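Hand-held grippers teach robot to clear desks, lab claims

Norker, a robotics lab in Clirkthorpe, said on 9th April that it had trained a robot arm to tidy office desks using only recordings made by people carrying hand-held grippers. No robot was used to gather the data.

The lab collected 3,000 recordings over 20 days, according to Idun Strömberg, who led the work. She says the arm then finished 29 of its test runs without help, and that the method is cheap enough for any small team to copy.

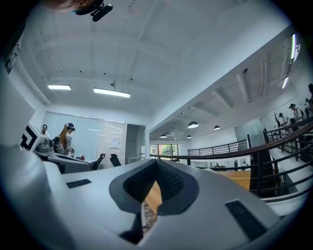 What the lab has not said is how many runs it took to get those 29. The paper gives no total, and the only comparison is with the lab's own older system, Tetport. Every test was held in an office where recordings had also been made.

"That's a home game," said Jeanie Purves, who tests warehouse robots and had no part in the study. "Move it to a room it hasn't seen and then call me."

Strömberg said trials in eight other offices are planned, but would not give a start date. Norker made a similar promise for Tetport – those results never came out.

The lab says it will share its recordings later in the year. It has not decided whether failed runs will be included.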